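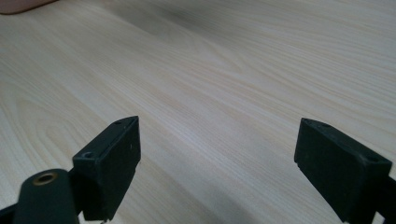

Munix gripper club — spring build pics. Quick ones from the bench, more when I get round to it. Black fingers first, wide open over bare table.
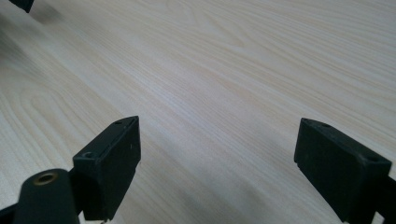
Danuta Domański, club lead

Same style of fingers, nothing in them yet. Brass ring at the bottom is my favorite bit. Dulov kit next term, sign up is still open!

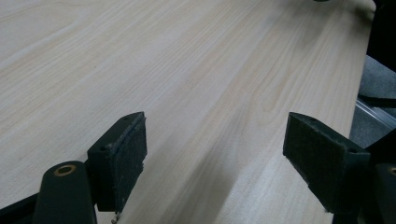
Otinier, 9th June

Green pair, with the felty pads. Bit fuzzy at the edges allready. Up to 70 practice grabs 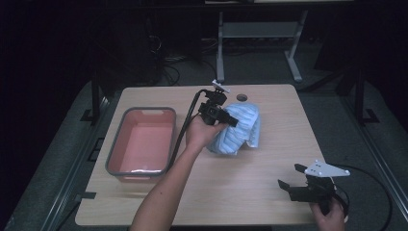
per student, then swap seats. Towel folding is teh hard one.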